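Home
Shop
Stamps and Inks
Estell Refill Ink, Red

Estell Refill Ink, Red

Product code: 2324
In stock
Sold by the bottle, 15 ml

Hello, Merle Mudgway here. I run the Pollilance shop in Hokville and I write all these pages myself, so if something doesn't make sense, you know who to shout at!

Estell is the red ink I've had behind the counter longer than anything else in the stamp section. It's a water-based ink for felt and foam pads, and it's meant for ordinary paper – envelopes, invoices, library slips, brown paper bags, the inside covers of books you'd quite like to get back. I use it every day on our own order slips, and I've got the pink fingertips to show for it.

The colour is a proper post office red. It isn't orange and it doesn't go brown when it dries, which was my big complaint with the stuff we sold before (some of you will remember, and some of you wrote to me about it). On cream paper it looks a touch darker. On brown parcel paper it sinks in and goes quite soft, which I like, though if you want a sharp return address on a parcel I'd go for the black.

What it works with

Any uncoated felt or foam pad, round or square, tin or plastic, as long as it has been used with water-based ink before. Please don't put it on a pad that's had oil-based ink in it. The two don't mix and you'll get a greasy sort of puddle on top that ruins both.

It also works in most self-inking stamps, the kind where the text plate flips over onto a little pad inside. You need to pull the pad out first. On most of them there's a catch at the side, and the pad slides out like a tiny drawer. McPhee stamps are the awkward ones – press the top down halfway, hold it there, then push the pad through from the back with a pencil.

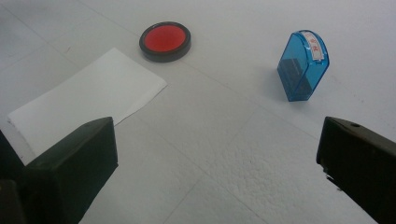 Round red ink pad and blue self-inking stamp. Bottles of Estell are sold separately.

How to re-ink a pad

Less than you think, and slower than you'd like. For a small round pad I put on a few drops in a spiral, starting at the outside, then leave it with the lid on until the next morning. It always looks too dry when I've just done it and it's always fine by breakfast. If you go at it with half the bottle you'll have blobs in the middle of every letter for a fortnight, and the only cure is to dab it with kitchen roll and be patient.

For a self-inker it's two or three drops along the pad, no more. Let them sink right in before you put the pad back, then do a few test goes on scrap paper. The first couple will be blotchy. By the fifth or so it should settle down.

If your print is faint on one side only, that's usually the surface and not the ink. Try putting a magazine under the paper. A bit of give makes a huge difference, especially with the bigger address stamps, and it's saved me from selling several people ink they didn't need (I'm terrible at business).

How long a bottle lasts

I kept a tally on one office-size stamp last year because a customer asked and I was curious. I got 987 prints from a single refill before I thought it looked tired, and I'm fussy. You could have carried on past that if it was only for your own filing. The label on the bottle says 2,000, and I dare say that's right for a small date stamp with hardly any lettering on it.

Once opened, keep the cap tight and stand it upright. Mine lives in a mug. It doesn't mind a cold room, but it will thicken up if you leave it on a sunny windowsill.

Things to know before you buy

It washes off hands with soap, mostly. It doesn't wash out of a white shirt, so roll your sleeves up.

It isn't waterproof on paper. A raindrop will make it run, so for outdoor labels or jam jars please look at our permanent inks instead.

It's no good on glossy card, photos or plastic. It sits on the surface and smears as soon as you touch it.

It isn't a fabric ink, and I wouldn't use it on skin. We do a separate one for children's hand stamps.

Ordering

Orders go out in a padded envelope, with the bottle in its own little bag in case of leaks. If yours does arrive leaky, send me a quick note and I'll pop another in the post, no need to return the messy one.

The violet is out of stock at the moment and I'm expecting more in April. Red, black and green are all here and ready to go.

Page last updated 27th January

You might also need
Estell Refill Ink, Black
Estell Refill Ink, Green
Spare round pads, un-inked
McPhee replacement pads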